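# Stickers and magnets on fridges and cupboard doors: frequently asked questions

Last updated: Jun 11, 2024

We run the Wonia range of die-cut decorations from our workshop at Bastos. These are the questions we get most often by email. If you have already ordered, your order number starts with LU (for Lunum sheets) or TR (for Tronton magnets), and you will need it if you write to us.

## Choosing

**What is the difference between Lunum and Tronton?**

Lunum are vinyl stickers with a removable glue on the back. Tronton are printed magnets. The designs are the same in both and so is the white border, so you can mix them on one door.

**Will magnets hold on my door?**

Try any magnet you already own first. Many painted steel doors are fine. A lot of stainless steel doors are not, and neither are glass, wood or plastic-faced doors. Test the middle of the door as well as the edge, as some have a steel frame and a different panel. If the magnet slides down slowly, choose Lunum.

**Can I choose the designs one by one?**

Yes. There are 366 designs in the current list and all of them are sold singly. We stopped doing fixed packs in November, mostly because people kept asking to swap one item.

**Do you have designs without colour?**

Yes, quite a few. The black, white and grey ones go well on silver, beige and pale grey doors. The full moon, the vinyl record, the electric guitar and the cat-eye sunglasses are the ones people tend to pick together. The black silhouettes are in the same part of the list.

## Putting them on

**How should I clean the door first?**

Warm water with a drop of washing-up liquid, then a wipe with plain water, then a dry cloth. Don't use spray polish. It leaves a film and the sticker will lift at the corners within days. Kitchen doors near the hob usually need doing twice.

**Can I move a sticker once it is on?**

You can lift and re-lay a Lunum sticker for the first 60 minutes. After that it can still be peeled off, but it may stretch, and thin parts such as a guitar neck or the ends of branches are the first to go. Magnets can be moved as often as you like. Lift them off, don't slide them, or any grit behind them will mark the paint.

**How far from the handle should I keep them?**

Leave a hand's width. Fingers brush the door every time it is opened and the edges get grubby there. The same goes for the hinge side if the door opens close to a wall.

**Is there a right way to arrange them?**

No. We would say lay them out on the table first, and put the big ones on the door before the small ones. A loose scatter is easier to add to later than a straight row. Tape a bit of paper in each spot if you want to check it from across the room.

**Can I put stickers over a maker's badge?**

We don't advise it. Raised badges stop the vinyl lying flat, and on a printed logo the glue may take some of the print with it.

## Living with them

**Can I wipe over them?**

Yes, with a damp cloth, working from the middle of each one outwards. No scouring pads. Take magnets off now and then and wipe behind them.

**Will they fade?**

Dark inks last longer than pale ones. A door facing a sunny window will show a difference in time, and so will the door itself. When you take a sticker off you may see a slightly fresher patch underneath - this evens out on most painted doors but we can't promise it.

**How do I get them off?**

Warm the sticker with a hairdryer on low, start at a corner and pull back slowly and flat to the door. Any glue left behind comes off with a little cooking oil on kitchen paper. Wash the oil off afterwards. Never use a metal scraper.

**Are they safe around small children?**

The magnets are not for children under three. Please keep the small ones high up, and throw away any that have cracked.

## Orders

**How long does delivery take?**

We post within 2 working days. Orders over 1,000 pieces are printed separately, so ask us for a date.

**Can I return an opened sheet?**

Only if it is faulty. Unused magnets can come back in any case. 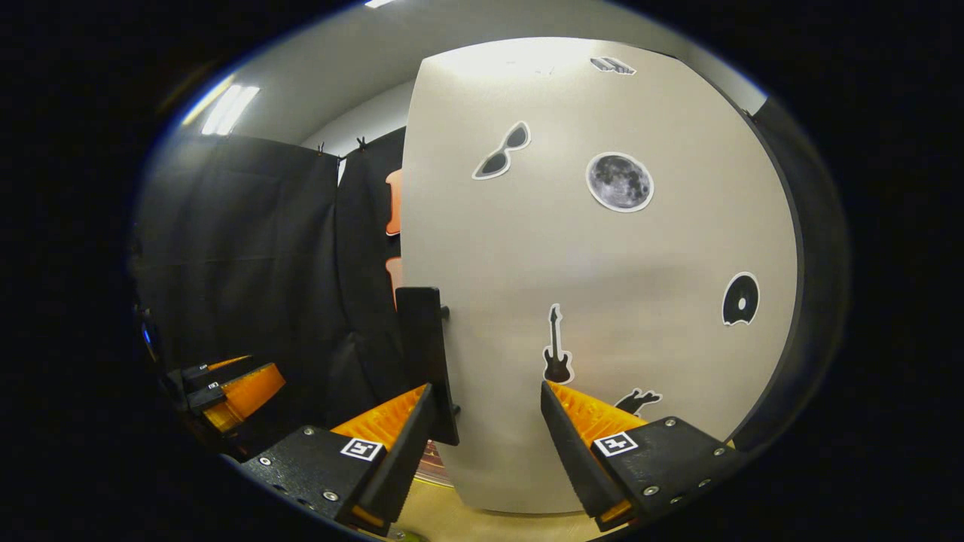 *Moon, record, sunglasses and guitar on a pale door with a long black handle.*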